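Support > Siller Dual-Arm Cell > Set-up Guide > Faults and Recovery > 6.4 Gripper Held Inside a Carton

6 min read

6.4 Gripper Held Inside a Carton (Fault 518)

Fault 518 is raised when the gripper force reading stays over its limit for longer than 2000 ms while the arm is commanded to retract. The usual cause is a finger tip caught under a flap or against an inside wall. The controller stops the affected arm only. The other arm stays powered and will finish its queued move.

CAUTION: Do not reach between the arms while either status light is green. A stop on one side does not stop the other.

Before you clear the fault

1. Press the stop button on the Gravari pendant. Wait until both arms show HOLD.
2. Have everyone at the table step back behind the floor line. The pendant operator is the only person who gives the all-clear.
3. Check the cables at both wrists. A cable caught under a carton flap must be freed by hand before any retract move.
4. Write down the joint readings for both arms. They are lost at the next restart.
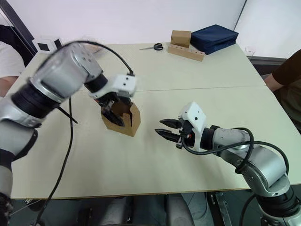
Figure 6-7. Left gripper inside an open carton, right gripper open over the table.

Clearing the fault

5. Select RECOVER > SINGLE ARM and choose the arm that raised the fault.
6. Set the speed limit to 200 mm/min. Do not use the AUTO setting.
7. Release HOLD on the selected arm only.
8. Open the fingers one step at a time until the force reading drops to zero. If the fingers are already fully open and the reading has not dropped, go to step 11.
9. Jog the gripper straight up along the tool axis. Do not rotate the wrist until the finger tips are above the flaps.
10. Send the arm to its park position, then replace the carton. A carton with torn flaps must not go back into the run.
11. If the gripper will not come free, switch off arm power at the cabinet and cut the carton away. Support the arm by hand before switching off – the brakes allow a short drop as they engage.

NOTE: On units with Rees wrist firmware older than build 2471, the force reading can freeze at its last value after a stop. Restart the wrist before step 8 and check that the reading changes when the finger is pressed lightly.

If the fault returns

Repeated 518 faults on the same side point to a gripper zero offset. Run the zero routine in section 4.2 with the fingers clear of all objects. If the offset will not hold, replace the finger sensor (Wutska kit, two per box) and repeat the marker board check in section 3.

CAUTION: Do not raise the force limit to stop the fault from appearing.

Section revised January 28, 2019. Step 11 reworded, brake note added. Reviewed by Dwynwen Prosser.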